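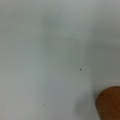 graylaminate_no
Post 1 – 7:40 pm
I'm trying to decide if the top on my Dronavitz table is worth saving. I bought it used in Virnton two years ago and it has been a work table ever since. It gets wiped down every night, but up close you can still see two dark specks on the pale gray, plus a fainter spot I only notice sometimes. They don't come off with dish soap. Has anyone had luck with the Okivel paste, or does it leave a dull patch?

pinegrove
Post 2
Okivel works, but use very little and test it near a leg first. I used 10 dabs across my whole counter and that was plenty.

tr_benchtop
Post 3
Disagree. Any paste with grit in it will dull a smooth top sooner or later. I'd leave specks that small alone. Try rubbing alcohol on a cotton swab, then stop.

pinegrove
Post 4
Mine is four years old and not dull. It depends how hard you rub.

graylaminate_no
Post 5 – 8:25 pm
Ok, swab first then. Second question while I have you. I leave my Satti cup out on the table most of the day and I wonder if it's causing some of this.
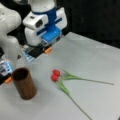 Brown cup standing on the table, small dark mark on the top.

The little dark mark is more of a triangle than a dot. I haven't tried to lift it yet.

oldcoaster
Post 6
I doubt the cup is doing it. Cups leave rings. A small mark with corners sounds more like a chip, or a scrap of tape stuck down. Run a fingernail over it. If you feel a dip, no cleaner will help.

tr_benchtop
Post 7
Agree with the fingernail test. I'd still put a coaster under the cup – they cost next to nothing and a new top was some $100 when I looked in March.

pinegrove
Post 8
I never use coasters. If you wipe the bottom of the cup before you set it down, you're fine.

oldcoaster
Post 9
You can guess my vote on that from the name.

graylaminate_no
Post 10
Thanks all. Swab on the specks, fingernail on the triangle, paste stays in the drawer for now. I'll post back when I've tried it.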